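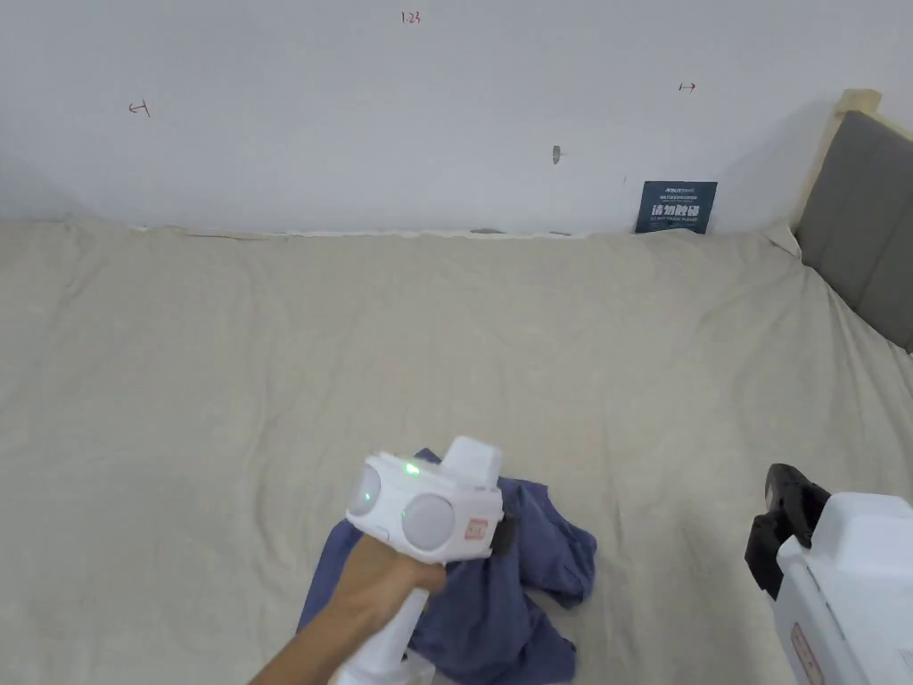

Dark blue cloth on the beige sheet, headboard to the right.

Folding a thin long-sleeved shirt on a made-up bed without disturbing the bedding
Household Help Pages: Laundry and Linen
Posted by Parisa Nouri in November

I should be grateful for advice on the following matter. I am responsible for the bedrooms in a furnished letting of modest size, and part of the work is to fold any clean clothing that residents have left for laundering and return it to the room. There is no table in the bedrooms and the chest of drawers is too narrow, so the folding is done on the bed itself.

Heavy garments give no trouble. The difficulty lies with thin shirts, in particular blue ones of a soft, slightly see-through cloth, which come out of the dryer in a heap. When I try to square up the sleeves, the shirt slides, the sheet beneath it gathers up towards the wall, and I am left with two things to straighten. I have tried a sheet of card in the middle of the shirt (the Mallerar folding board, large size) and found that the cloth slipped off it at the shoulders.

I would ask respondents to address three points. Should the shirt be shaken out before it is laid down, or after? Is it better laid with the buttons up or down? And is there any means of keeping the bottom sheet flat while this is going on? Replacing the bedding is not within my budget, and moving the bed is not permitted under the terms of the letting.

Ardalan Ghorbani
Member, 239 replies

The procedure set out below was adopted at the hall of residence where I was employed as linen supervisor for 17 years. It was written for staff working in pairs but may be carried out by one person.

Before any garment is brought to the bed, the bottom sheet should be drawn tight at the foot and then along the wall side, and tucked to the depth of a hand. If there is a duvet, it should be spread over the sheet to its full extent. A thin shirt holds better on a duvet cover than on a bare sheet, and small wrinkles in the duvet are of no consequence. 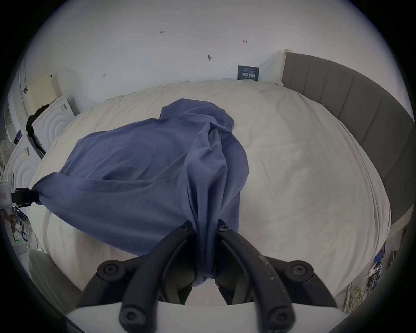 Page 8

The shirt is then taken up at two points and not laid down until it hangs freely. One hand takes a corner of the cloth and the other gathers a narrow fold some distance along. The two are drawn apart until the length between them is no longer bunched. With a thin cloth there will often be a lump left in the middle at this stage, and it should not be pressed flat. Let go with one hand only, find the nearest seam inside the lump, and take hold again there. Two or three changes of grip are usually sufficient to reach the shoulder seams.

Once both shoulders are in hand, shake the shirt once, downwards, and lower it on to the bed hem first. It should be laid with the buttons down. Bring each side in to the middle of the back, turn each sleeve down along its own side, and fold up from the hem in two movements.

In answer to the first point, therefore, shaking comes before laying down, but only after the shoulders have been found. A shirt shaken by the cuff or the hem will twist, and the sleeves will wind round the body of the garment.

As to the Mallerar board, I have no objection to it for cotton of ordinary weight. It is not suited to the cloth described.

Banafsheh Parsa

Mr Ghorbani's method is sound but assumes a duvet. Where there is only a sheet, I lay a bath towel across the bed, fold on that, and take the towel away afterwards. Any towel will do provided that it is dry and not newly washed with softener.

I do not agree about the buttons. With a collar that is to be seen in the drawer, it is easier to check that it is straight if the front is uppermost until the last fold, and then to turn the whole shirt over. This is a matter of preference and I would not press it.

With regard to the sheet moving towards the wall, the enquirer does not state whether it is fitted or flat. If it is flat, and of the size sold for a smaller bed, no amount of tucking will hold it. Corner straps are inexpensive. We use the Nosis type, fixed diagonally under the mattress, and the sheets have stayed in place.

Kianoush Heydari

Hang them up. Thin shirts should not be folded.

Parisa Nouri

I am obliged to all three respondents. The sheet is a flat one, and on measuring it I find that it is indeed short on the wall side. Straps have been requested. Hanging is not possible in every room, there being wardrobes in only part of the building.

I have tried the towel and found it helpful for the body of the shirt, though the sleeves still reach beyond it on to the sheet. If any member knows of a plain cotton cloth wide enough to cover the bed from side to side, and able to withstand a hot wash, I should be glad to have the particulars.

This topic has been viewed 3000 times. Replies remain open to registered members.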